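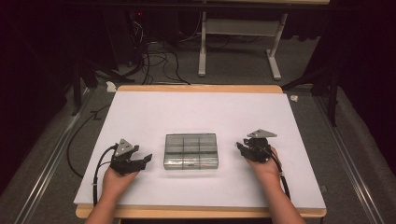
Mesow is a puzzle game our group built over one semester to find out how players react to different prices for the same content. Players sort parts into trays before a timer runs out. The trays in the game are grids, laid out much like the clear divided box on the white board, and each level adds more compartments. We made 11 levels. The art and sound came from a free pack, and the code was written in Trikwood.

We put up two versions on the Brerham student store in February. The first was free with three levels locked, and the second cost $3 with everything open. The store page was seen 3000 times. The free version was downloaded 80 times and the paid version 52 times, which was closer than we had expected.
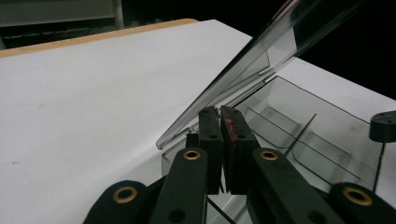 One player wrote in the store comments that three dollars was fine for a game this short, but that the locked levels in the free version felt like a trick and should have been mentioned on the page. Two other comments made the same point. We changed the page text a week later, so downloads before and after the change can't be compared directly.

A second test would need a longer sale period and the same page text throughout.

Related projects
Tarar: a racing game with split-screen play
Loading times on older consoles
Survey of in-game shops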